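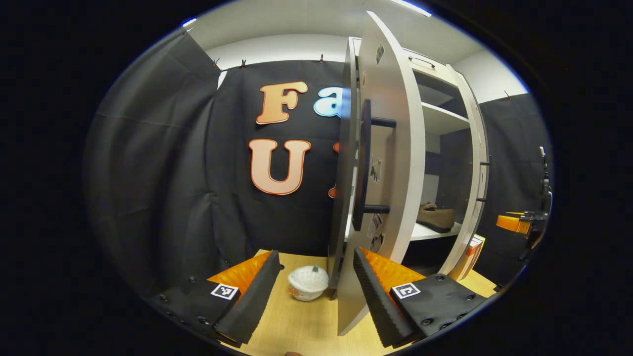 Let the Small Library Keep Its Late Hour

By Edeltraud Gisler

When I moved to Cinley I could read English but I was afraid to speak it. In the shops people were polite and quick, and I went home with the wrong kind of flour. The place where I learned to talk was the branch library on the hill, between six and eight in the evening, when the people with jobs could come.

Now the town wants to close the branch at five. The reason given is that only 300 visits in a month happen in the late hours, against 1000 in the daytime. I do not doubt these numbers. I doubt what they are used for.

A visit in the daytime is often short. A person returns a book, takes another one, and goes to the bus. In the evening people sit down. Shafiq Roy studied there for his electrician's license during one whole winter, at the table next to the radiator, and on the paper this is one visit per evening, the same as the person who only came in to use the copy machine. I would like to know how one can compare these two.

The second argument is that everything can be found at home on a screen. Perhaps this is so in a house with a quiet room. My first apartment had one room for three people, and the neighbor below us practiced the trumpet. I also want to say that a screen did not correct my English. Wendy Haworth did, at the front desk, very gently, and she explained to me three times the difference between "borrow" and "lend." I still make this mistake when I am tired.

I have heard that the main library downtown will stay open until nine, and so nobody loses anything. But the last bus back up the hill leaves at 7:10. If you work until half past five and eat something, you have maybe twenty minutes with the books before you must run.

It is true that money must come from somewhere. The late hours cost the town 590 dollars a week, with the heating. I am not an expert in budgets and I will not pretend that this is nothing. In the town where I grew up, the council asked first which evenings were used the most, and then it kept those and closed the others. Such a solution is not elegant, but people could live with it. I would accept two evenings. I would even accept one, if it was the same one every week, so that people can remember it.

The council will talk about this in February. I have written them a letter, and Wendy has checked the grammar.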